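The Long Rail

The letter from Stetness came in August, and by then she had already decided to do the cupboard herself.
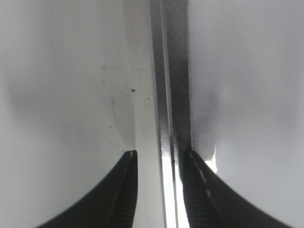
Her mother's house had been sold with the contents, all but the tall sliding cupboard on the landing, which the buyers didn't want. They were two young people with a baby and they wanted the landing for a cot. The letter said the cupboard would need to be out before they moved in, or else it would go in the skip with the carpets. It gave her 14 days.

She drove up with a toolbox, a blanket and a flask. The road over from Kamismont was slow behind lorries, and it was past noon when she let herself in. The house smelled of the cleaner's polish. Her footsteps sounded wrong without the rugs.

The cupboard had come from Drirkholm, a shop that used to stand at the bottom of the hill and was now a place for phones. Her father had put it up over a long weekend with the instructions held open under a shoe. He had lost one of the pages. As a result the left door had always run a little heavy, and you had to lift it with your fingertips as you pulled. Everyone in the family did this without thinking. Visitors would tug at it and give up.

She took the doors off first. They were heavier than she remembered, and she walked them one at a time across the landing and leaned them against the bathroom wall. The shelves came next. Under the bottom one she found a hairgrip, a Christmas cracker toy and a receipt for 355 pounds, which must have been the cupboard. She had never known what it cost. She folded the receipt and put it in her shirt pocket.

After that there were only the sides and the rails. The short ones came away easily. The long one, at the back, was held by 3 screws, and the middle screw would not move. She tried the small driver and then the large one. She put her weight behind it and the driver jumped out and took a curl of paint off the wall. She said a word her mother would not have liked and went downstairs to drink her tea.

The kitchen window looked over the garden. The geum was still in flower by the step, orange and untidy, leaning on the path the way it did every year. Her mother used to cut it back hard and complain that it took no notice. The young people would probably dig it up. She thought about that for a while and then washed the cup under the tap and dried it on her sleeve, as there was no towel.

She found a tin of oil in the garage, on the shelf with the dead bulbs. The estate agent's people had missed it, or had not thought it worth taking. She put a few drops round the screw head and sat on the top stair to wait.

It was odd, waiting there. She had spent a good deal of her childhood on that stair, mostly listening. You could hear the kitchen from it, and the front room if the door was open. She had heard her parents decide not to move to the coast. She had heard them discuss her school report, and her aunt's divorce, and whether the dog was too old for the operation. When anyone came out into the hall she would slide into the cupboard and pull the door across from the inside, lifting it as she went so that it made no noise.

She had believed that they didn't know. Years later, at a wedding, her mother told her that the door did make a noise. It made a small click when it met the end of the rail. They used to hear it and look at each other, and then carry on talking about something else.

She gave it a quarter of an hour and tried again. This time she held the driver in both hands and turned slowly. Nothing happened, and then there was a crack like a knuckle and the screw gave. She backed it out and put it in the flask lid with the others. The rail tipped forward and she caught it against her shoulder.

It was longer than the car. She hadn't thought of that. She stood in the drive with one end of it in the boot and the other pointing at the house next door, and a man going past with a spaniel stopped to look. He asked if she wanted a hand. She said no, thank you, and then she said yes. Between them they fed it through from the boot to the front, over the passenger seat, until the end rested on the dashboard. He wrapped the blanket round the part that would be beside her elbow. He asked what it was for.

"A cupboard," she said.

"Where's the rest of it?"

"Upstairs. I'm coming back for the rest."

He nodded and said it looked like rain, and went on with the dog.

She did not go back for the rest. She had meant to. She had a friend with a van, and the friend was willing, but then the van failed its test and there was a bad week at work, and by the time all that was sorted out the date had gone by. She rang the agent, who said the landing had been cleared and the buyers were very happy. She asked if they had kept the plant by the step. The agent said she would have to ask them, and that she was not able to pass on a number.

So she had the rail and the screws and the receipt. The rail lived behind the sofa through the autumn, and she moved it whenever she vacuumed. A neighbour suggested cutting it in 2 and using it for curtains. She said she would think about it.

In the winter she had a man in to look at the boiler, and he asked if she did any woodwork, seeing the rail. She said she was going to build a cupboard. She was surprised to hear herself say it. When he had gone she found a pencil and the back of an envelope and measured the space at the end of the hall, between the meter and the bathroom door. The rail was too long by almost the width of her hand.

She measured it again from the other side, and then she moved the coat hooks.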